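Re: [doswood-owners] Coolant loss with no visible leak

Kyrylo Hordiienko wrote:

> Hello all. My Doswood is losing coolant and I can't find where it goes. I top the
> expansion tank up to the line, and after 98 miles or so of mixed driving it is down
> by a finger's width. The drive is dry in the mornings and the carpets are dry too.
> No white smoke that I can see, and the oil looks normal on the dipstick. The
> garage in town wants to take the head off. Before I agree to that, is there
> anything I should check myself? It has the original radiator and I have had a new
> cap on it since October.
>
> Kyrylo

Kyrylo,

Don't let them take the head off yet. A head gasket is one possible cause but it is the dearest one to be wrong about, and you haven't described anything that points to it in particular. Dry carpets make the heater matrix less likely, although they don't clear it completely. The matrix box on these has its own drain, and a small weep will go down that and dry on the exhaust before you ever see a drip.

The first thing I would do is pressure test the system cold. You can hire a tester from most tool shops, or buy a cheap one. Take the cap off with the engine stone cold, fit the adaptor, pump it up to the pressure stamped on the cap and leave it alone for half an hour. Don't go over the cap pressure. If the needle stays put, do it again with the engine warm, because some leaks only open up when the metal has moved. Let the pressure out slowly before you undo anything, and if the engine is hot enough to make you hesitate, wait.

While it is under pressure, look in these places:

Water pump weep hole. It is on the underside and you need a mirror and a torch. A pink or white crust means it has been leaking, even if it is dry when you look.

The two short hoses behind the inlet manifold. The clips go slack with age. They can be nipped up from above with a long flexible driver, but if they are the original spring type I'd replace them.

Radiator end tanks. The crimped seam where plastic meets aluminium is the usual spot, and on the original radiator I would look here before anywhere else. Undo the top cowl so that you can see the full length of it.

Thermostat housing. There is a seam on the back which cracks. Run a finger along it when it is cold.
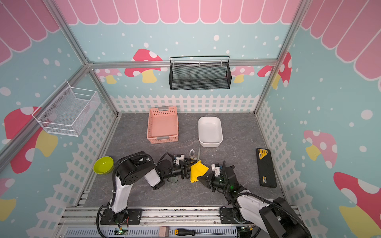 If all of that is dry and the needle still drops, take the plugs out and look at them side by side. One that is noticeably cleaner than the others is a cylinder that has been getting steam cleaned. Leave the tester pumped up with the plugs out for an hour, then turn the engine over by hand with a bar on the crank pulley. Do it by hand the first time, as you don't want to find a cylinder full of water with the starter motor.

Next would be a combustion gas test at the expansion tank. It is the kit with the blue fluid that goes yellow if there is exhaust gas in the coolant. Draw the level in the tank down a little first so that you don't suck coolant up into the fluid, or the result is worthless. I would do it twice on different days. Mine gave a clean result the first time and a clear yellow after a long run up the motorway, so a single pass isn't the end of the matter.

On the cap: a new one isn't always a good one. I bought two from the same place and one of them vented well below what was stamped on it. If it is venting early you lose coolant as vapour through the overflow, with nothing on the ground to show for it. The tester should have an adaptor for the cap, so test that on its own as well. If you still have the old one, put it back for a week and see whether the loss changes.

You could also add a UV dye. It is cheap and does no harm, but you need to drive it for a few days and then look in the dark with the lamp. I found it useful for the hoses and no use at all for the pump, where the dye had been flung over everything within reach.

For what it's worth, my own car has 123 thousand on it and lost coolant in the way you describe for most of a winter. In the end it was the near side end tank on the radiator, leaking only when hot and drying on the fins. I had already changed the pump by then, which it didn't need. A new radiator took me an afternoon, and most of that was spent on one seized cowl bolt.

Keep a note of the mileage and the amount you put in each time, measured in a jug and always checked cold. A level read off a warm tank tells you very little. If the rate goes up suddenly, or the top hose is still hard in the morning after standing overnight, stop using the car and come back to the list. At that point I would start agreeing with your garage.

One more thing — please don't put any of the pour-in sealers in it while you are looking. They block the heater matrix on this engine, and then you have two jobs.

Let us know what the needle does.

Bashir

--
doswood-owners mailing list
To unsubscribe, send a blank message with "unsubscribe" in the subject line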